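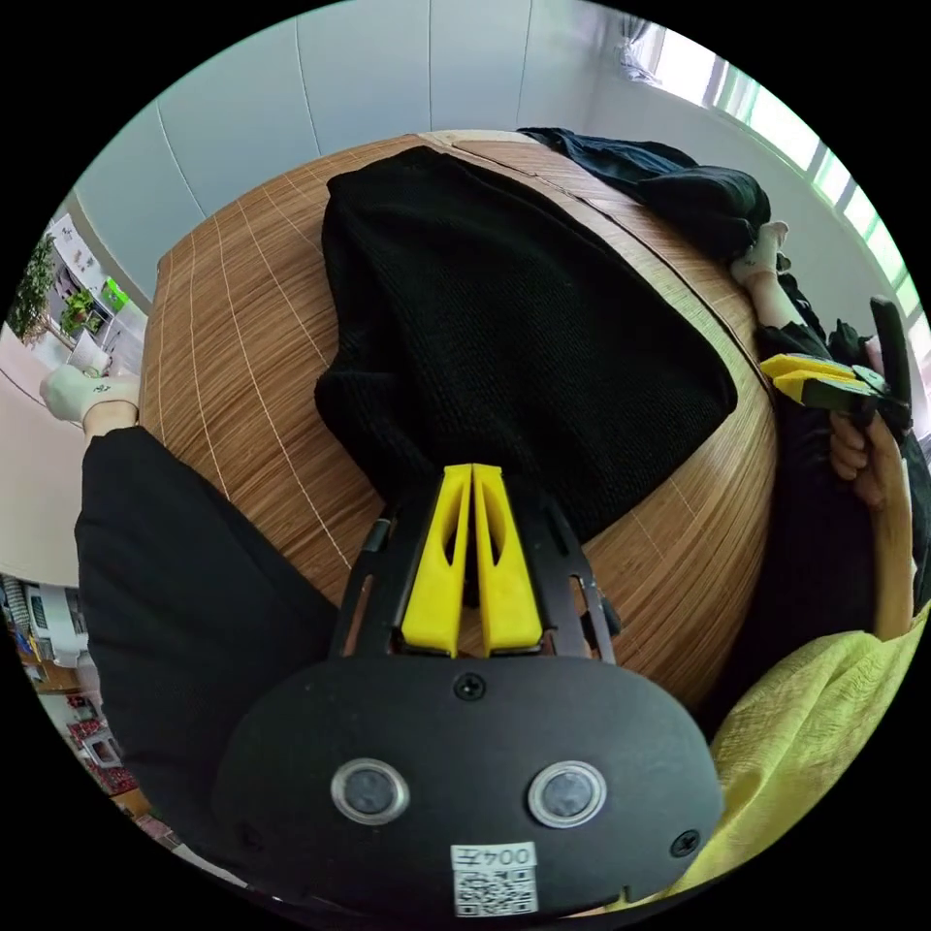 대나무 느낌 매트 위에 펼쳐 둔 검은색 골지 니트

종합소득세 신고를 마치고 한참 지나서야 정리하는 글이다. 작년에 프리랜서로 일하면서 경비 처리를 어떻게 했는지, 어디서 막혔는지 적어 둔다. 나는 세무사가 아니고 내 경우만 쓴다. 업종이나 수입 규모가 다르면 결과도 다르니 참고만 하시길.

나는 제품 설명서와 웹 문구를 쓰는 일을 한다. 작년 거래처는 네 곳이었다. 제일 큰 곳이 Lukedia였고 그다음이 Stiltier, 나머지는 한두 번 하고 끝난 단발성 작업이다. 전부 3.3%를 떼고 입금됐다. 이 3.3%는 소득세 3%에 그 소득세의 10%인 지방소득세를 더한 것이다. 처음 일을 시작했을 때는 이걸로 세금이 끝난 줄 알았다. 미리 낸 것일 뿐이고 다음 해 5월에 다시 계산해서 더 내거나 돌려받는다.

첫해에는 단순경비율로 신고했다. 홈택스에 들어가면 업종코드와 수입금액이 이미 채워져 있었고, 안내대로 넘기니 금방 끝났다. 둘째 해부터 수입이 기준을 넘어 안내문에 적힌 유형이 바뀌었다. 기준경비율 대상자라고 되어 있었다. 이름은 비슷한데 인정되는 경비 비율이 훨씬 낮다. 증빙이 있는 주요 경비를 따로 빼 주기는 하지만 나는 사무실 임차료도 없고 직원도 없다. 그대로 신고하면 실제로 쓴 돈보다 경비가 훨씬 적게 잡혔다.

그래서 간편장부를 썼다. 날짜, 거래 내용, 거래처, 수입, 비용을 적는 표다. 국세청 홈페이지에 서식이 있는데 나는 그냥 엑셀로 했다. 문제는 1월부터 쓴 것이 아니라 7월에 몰아서 쓰기 시작했다는 것이다. 상반기 카드 내역을 내려받아 한 줄씩 보면서 이게 일 때문에 쓴 돈인지 판단해야 했다. 반년 전에 산 게 뭔지 기억나지 않는 줄이 꽤 있었다. 기억나지 않는 건 전부 뺐다.

경비로 넣은 것부터 적는다.

노트북. 일에만 쓰는 것이라 넣었다. 산 해에 한꺼번에 비용으로 처리할지 감가상각을 할지는 찾아보고 정했다.

소프트웨어 구독료. 문서 편집 프로그램과 Gakus 저장 공간 요금이다. Gakus는 해외 결제라 세금계산서가 없어서 카드 매출 내역과 영수증 메일을 같이 PDF로 저장했다. 환율 때문에 달마다 금액이 조금씩 달라 장부에는 카드사에서 실제로 청구된 원화 금액을 적었다.

통신비. 휴대폰은 개인 용도와 섞여 있어서 전액을 넣지 않았다. 비율을 어떻게 나눴는지 메모를 장부 옆 칸에 남겼다.

도서비와 교통비. 거래처 회의에 갈 때 탄 기차표는 회의 일정 메일과 같이 보관했다. 책은 작업에 참고한 것만 넣었다.

넣지 않은 것도 있다. 혼자 먹은 점심값은 뺐다. 직원이 없는 개인이 혼자 먹는 밥은 업무 경비로 보기 어렵다고 한다. 옷값도 뺐다. 회의에 입고 가려고 산 옷이라도 평소에 입을 수 있으면 개인 지출로 본다는 설명을 여러 군데서 읽었고, 상담에서도 같은 말을 들었다. 건강보험료는 지역가입자로 낸 것이 있어서 이것만 따로 물어봤다. 국민연금은 필요경비가 아니라 소득공제 쪽에 들어간다. 나는 이걸 경비 칸에 적었다가 지웠다.

혼자 하다가 막혀서 상담을 한 번 받았다. 동네에 있는 Karagiannis라는 사무실인데 프리랜서 신고를 많이 한다고 해서 갔다. 상담 시간은 20분이었다. 준비해 간 질문은 5개였고 답을 다 들었다. 신고 대행까지 맡길까 하다가 장부가 이미 거의 다 되어 있어서 직접 하기로 했다. 상담받으면서 고친 부분은 두 군데다. 하나는 방금 적은 국민연금이고, 다른 하나는 12월에 일을 끝내고 다음 해 1월에 입금된 Stiltier 건이다. 나는 입금된 날짜로 적었는데, 이런 용역은 일을 마친 날이 기준이 될 수 있으니 지급명세서에 어느 해로 잡혀 있는지부터 확인하라고 했다. 확인해 보니 작업을 끝낸 해로 잡혀 있어서 장부 날짜를 고쳤다.

신고서 입력은 오래 걸리지 않았다. 장부 합계를 항목별로 옮겨 적으면 된다. 오래 걸린 건 앞에서 말한 카드 내역 정리다. 나는 이 작업에 저녁 시간을 거의 2주 썼다. 매달 했으면 한 번에 한 시간도 안 걸렸을 양이다.

결과는 환급이었다. 금액은 크지 않다. 지방소득세는 홈택스 신고가 끝난 뒤 위택스로 넘어가서 따로 신고해야 한다. 첫해에 이걸 빼먹을 뻔했다. 환급금도 소득세와 지방소득세가 따로 들어온다. 날짜도 달랐다. 하나만 들어왔다고 놀랄 필요는 없다.

올해 바꾼 것은 다음과 같다.

업무용 카드를 하나 정해서 일에 쓰는 돈은 그 카드로만 낸다. 개인사업자 등록을 하지 않아서 사업용 카드 등록은 못 하지만 카드를 나눠 놓는 것만으로도 내역 보기가 편하다.

영수증 메일은 받는 날 폴더에 넣는다. 폴더 이름은 연도와 월로만 했다. 항목별로 나눠 봤는데 어디에 넣을지 고민하다가 안 넣게 된다.

입금이 될 때마다 떼인 세금을 같이 적는다. 실수령액만 적어 두면 나중에 원래 금액을 거꾸로 계산해야 한다. 지급명세서와 금액이 안 맞을 때도 이쪽이 찾기 쉽다.

사업자등록은 아직 고민 중이다. Lukedia에서 올해 계약을 바꾸자는 이야기가 나왔고, 세금계산서를 끊어 줄 수 있느냐고 물어 왔다. 등록을 하면 부가가치세 신고가 생기고 계약 단가를 부가세 별도로 할지도 다시 정해야 한다. 계약서 초안을 받으면 그때 결정할 생각이다. 정해지면 따로 쓰겠다.

2026년 3월 11일 작성. 경비율 기준 금액은 해마다 바뀔 수 있어서 본문에 숫자를 적지 않았다. 본인 업종코드로 홈택스에서 조회하면 나온다.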